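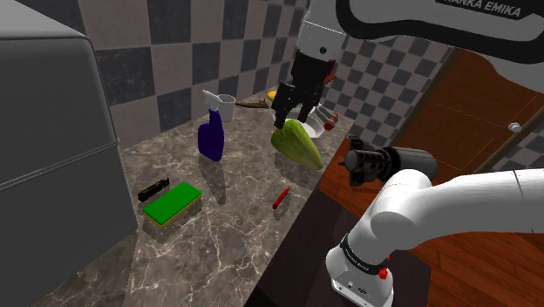

Pale green squash on the marble, checkered tile behind

Thread: Which squash are you growing again next year?

trarklow_gardens
Okay, I have to talk about squash because my family has stopped listening! I put in three hills of a pale Lebanese type this year (seed from a swap, the envelope just said "Marulanda") and I am completely sold. Thin skin, hardly any seeds if you pick young, and sweet enough to eat raw with salt. I kept a tally on the shed door and the final weight was 1,774 ounces. From three hills! What did well for everyone else?

skovik77
Nice haul, but I have to disagree on the pale ones. I grew them for 2 seasons and got watery fruit both times. Dark green zucchini has more flavor and holds up on the grill. I'd take a good ribbed Italian type over either.

Orsolya Lengyel
Skovik, how big were you letting them get? Mine go watery the minute they get past hand length. I pick every morning before 8 and they're wonderful. Also, go easy on the water once they start setting fruit. My clay soil holds plenty.

skovik77
Bigger than that, I admit. But who has time to pick every morning?

trarklow_gardens
Me, apparently, in my slippers. The big ones aren't a loss, by the way. I scoop out the middle, grate the rest, salt it for half an hour and squeeze it hard in a towel. Then fritters with dill and feta, or bread. I fry them in a shallow pan and keep the first batch in the oven at 200 while I do the rest (that's Fahrenheit, before anyone panics).

ornulero
Fritters yes, bread no. Zucchini bread is cake and we should all just say so. Has anyone tried drying slices? I do mine thin with a little paprika and they're gone by evening.

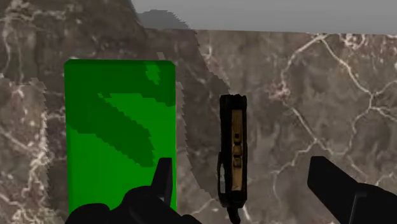

Re: Saving seed from the pale ones

Orsolya Lengyel
Splitting this off for the seed people. If you had any other pepo squash nearby, hand pollinate or you'll get surprises. Tape the flowers shut the night before. I start my seeds indoors in March and they take off like crazy.

ornulero
I like the surprises! My best plant ever was a volunteer from the compost.

skovik77
And my worst one was. Bitter as anything, and I pulled it the same day. Please spit it out if it tastes bitter, folks.

trarklow_gardens
Good point. I left one fruit on the vine for seed, so Skovik, send me your address and I'll mail you a few. One more try, and pick them small this time!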